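Bakirano and Prukeck sign agreement on student and trainee exchange

In March, the municipality of Bakirano and the district of Prukeck signed a cooperation agreement on the exchange of students and young trainees. The ceremony was held at the Ratanaporn Hall in Prukeck and began at 10 a.m. For Prukeck the agreement was signed by the head of its international relations office, Mr Pichit Rattanakul. The deputy mayor signed for Bakirano.

The two sides have been in contact for several years, first through their schools and later through the yearly Drernel meeting of small river towns. Until now, however, every visit had to be arranged separately, and the question of who pays for the insurance was discussed again each time. The new text puts these matters in order. It has nine articles and is valid for four years, after which it can be renewed by an exchange of letters.

Under the agreement, 40 young people from each side can take part every year. They must be between 16 and 24 years old. The stay is between three weeks and three months, and each participant receives a grant of 900 euros for travel. The host side provides the lodging, in most cases with a family. 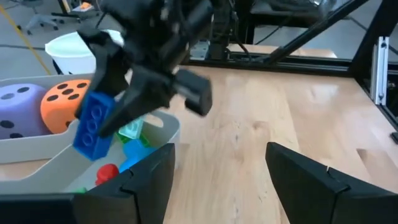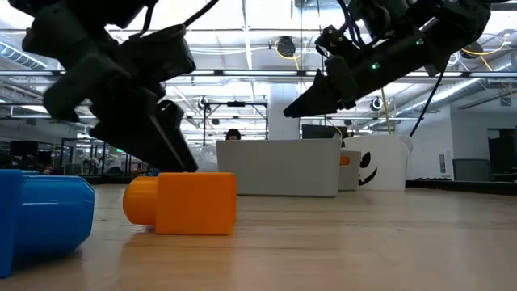
In his speech, Mr Rattanakul thanked the delegation from Bakirano for making the long journey. He recalled that 178 families in Prukeck have already offered a room, and he said that he had expected 70. He also asked both sides to answer applications quickly, as last year some students waited so long that they made other plans for the summer.

The deputy mayor replied that her office will name one contact person for all applications. She invited Mr Rattanakul to visit Bakirano in October, when the first group will present its reports. The invitation was accepted.

After the signing, the two delegations had lunch together and discussed the recognition of language certificates. On this point there is not yet an agreement. Bakirano would like to accept certificates which are up to three years old, while Prukeck prefers two years. The offices will continue to discuss it in writing.

Application forms can be collected at the international desk on the first floor of the town hall. The closing date for the first group is the last day of May.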